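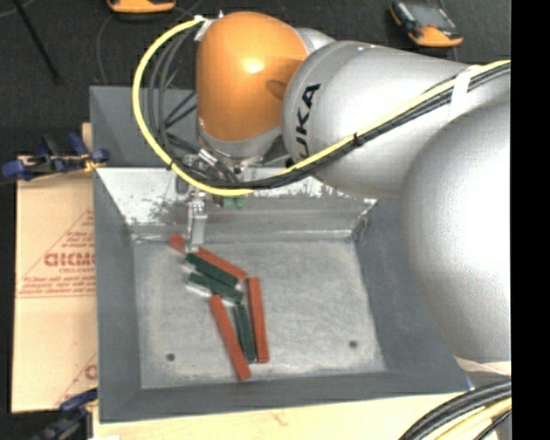

Elis Pumphrey writes that his Edwards goal frame folded flat on the keeper in the second half, and asks whether step 3 is optional. It is not.

## 4. Anchoring the goal

1. Lay the frame face down on the goal line.
2. Push each crossbar pin in until it clicks. A thud is not a click.
3. Peg the back bar at both ends.
4. Hang 20 kg on the back bar. A substitute does not count, however little he plays.
5. Stand it up. Two adults, please.

**Caution:** No swinging from the crossbar, even after a winner.

**Note:** Check the pegs every Monday.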